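Notebook – natural dye trials, September

Madder day! Simmered the Endudska roots for two hours at a low heat, 8 g to each 1,000 ml, and the wool came out a proper brick red. Bohdana thinks the hard water helps. I want to try rainwater next, with everything else kept the same.

Plum skins are next on the list, once we have enough of them.
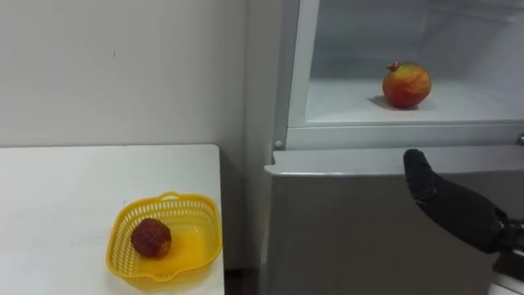
A plum, perhaps, and an apple

Yi-chun's alum bath made a huge difference to the onion skins – deep gold, even on cotton. Without it, a sad beige. Used 200 g of dry skins for the lot. Iron dip took one skein to a lovely mossy green, which I'd happily knit a whole jumper from.

Leftover baths are in jars in the fridge, top shelf, labelled by mordant.
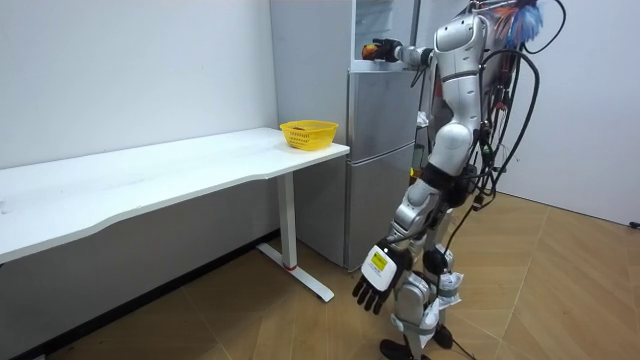 Page last changed: September, 16:40 (Anju Yadav)

Light test: strips 1 to 104 are taped up in the south window, half of each under card. Chin-lung, please don't move them!

To do: order more alum, rinse the green skein again, ask Hülya for her weld recipe.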